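Journal > Around the house > Clothes

Search this blog Go

Putting the winter coats away

Posted in April by Pornthip Intarasuk

The heating has been off for two weeks, so I finally did the closet. I do this every spring and every spring I leave it too late, and then the coats are still on the hall hooks when it's warm enough for sandals.

My method is to bring everything into the bedroom and put it on the bed. If it's on the bed I have to finish before I can go to sleep. I started at 2 in the afternoon with the hall hooks, then the closet, then the bags on top of the closet, which I had forgotten about.

The puffer jackets are the hard part. They take up more space than anything else I own. I used to have vacuum bags from Stuvside, but the valve went on one of them and the others left the filling flat for weeks. Now I fold the sleeves in, roll from the hem up to the collar, and push the air out as I go. Then it goes in a cotton sack.

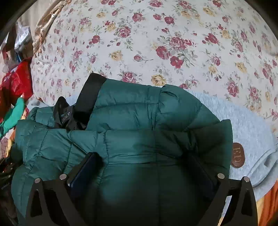 The teal puffer on the bed, with a soft light gray garment under it.

The gray one needed a wash first. I do soft things like that on cold with half the usual soap and dry them flat – the dryer makes them stiff. I keep well away from the leather-look patch with the iron.

For storage I bought an Irkier under-bed box last fall. It cost 370 baht on sale and the lid fits properly. It takes two jackets if they are rolled tight, or one jacket and four sweaters. Anything bright or printed goes in the smaller box so I can find it for trips.

I also made a bag for the donation shop on Thambiah Road. In it: a scarf I never wear, two sweaters that shrank, and a rain jacket with a broken zipper. A new zipper would have been more than the jacket was worth. I checked all the pockets and found a bus ticket and a button that doesn't match anything.

It was dark when I got the last box under the bed. The hall hooks have one umbrella and one light cardigan on them now. Shoes are next, probably in May.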